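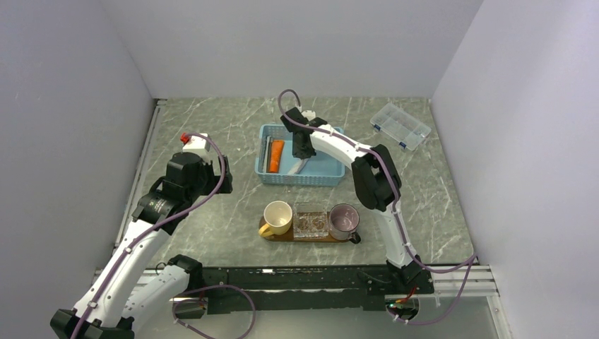
Notes from five nights in a self-catering apartment at Grosano, end of May. Posting as a thread because the listing leaves out most of what I wanted to know before booking.

Booked direct through the Plistora site. Rate was lower than the two portals I checked by the amount of the cleaning fee. Deposit is a card hold, released the morning after checkout. Tourist tax is paid at the desk and is not in the quoted total.

Access: nearest rail station is Brundport. The bus from there stops at the bottom of the hill, and the last 400 meters are uphill on cobbles. Wheeled luggage works but is loud. There is a flatter route behind the pharmacy that the map app does not offer.

Check-in is by keypad after 8 p.m. The code arrives by text, not email. If your phone has no roaming, get the code before you leave the station wifi. The outer gate and the apartment door use the same code. Press the hash key at the end or it times out.

Unit is on the second floor, no elevator. Stairs are wide, with a rail on one side only. Floor area is listed as 30 square meters and that seems to include the balcony, which is deep enough for a chair and not for a table.

Kitchen: two-ring induction hob, small oven, fridge with an ice box. No kettle, no toaster. The hob rejects aluminum pans, and one of the supplied pans is aluminum. Knives are dull. Coffee is a stovetop pot, also aluminum, so in practice there is no coffee before the bakery opens.

Electrical: the oven and the water heater share a breaker. Running both trips it. The panel is in the hall closet behind the ironing board. Reset is the third switch from the left. It took me two evenings to work out the cause.

Hot water is a storage tank. Good for one long shower or two short ones, then a wait of 30 minutes. Pressure is fine. The thermostat dial on the tank is taped in place and I left it alone.

Noise: bedroom faces the courtyard and is quiet from 10 p.m. The living room faces the road. Delivery trucks start before six. The sofa bed is in the living room, so a third guest gets the trucks.

Wifi measured 10 Mbps down in the bedroom and better near the front door, where the router is. Video calls held up with the bedroom door open. They dropped with it closed.

Pool is shared with the building next door. Opens at 9 a.m. Unheated. Water was clear every day. Towels from the apartment are not allowed down there, and pool towels are a paid extra at the desk. Bring your own.

Food: the small grocery by the bus stop closes for three hours in the afternoon. The larger one is a ten-minute drive. Salameh, on the square, does a fixed lunch with fish or lamb and takes cards. Portions are large. I ate there 3 times and ordered the fish each time.

Parking: the blue bays are time-limited during the day and free overnight. White bays are unrestricted but full by late afternoon. The building has a garage with a low ramp clearance. A roof box will not fit.

Checkout is 10 a.m. Trash has to go to the sorted bins across the road, and the glass bin is separate, one street down. Keypad code still worked when I went back for a charger at 10:30.

I would book it again for two people with a car. For three, or arriving late on foot, I would look at something nearer Brundport station. Will add the bus times if I can find the leaflet.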